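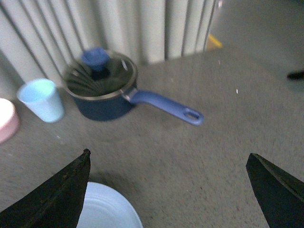
Momport Grasp Planner

Momport is a software for planning the grasps of a two-finger gripper. It takes the stream of the wrist camera and gives back a list of grasp poses, ordered by score. Handles, rims and knobs are treated as separate parts, so you can tell the planner to prefer one of them.

What is included
Planner and part detector
Viewer for the recorded runs
Driver for Dolow controllers, firmware 1401 or later
License for 2 workstations

Planning rate: 25 cycles per second
Blurred images: accepted, with a lower score
Transparent lids: supported in the April release

Please write to Violeta Troncoso at Jirkusell before you order, if your gripper has more than two fingers. For these we offer a different package, Quezada.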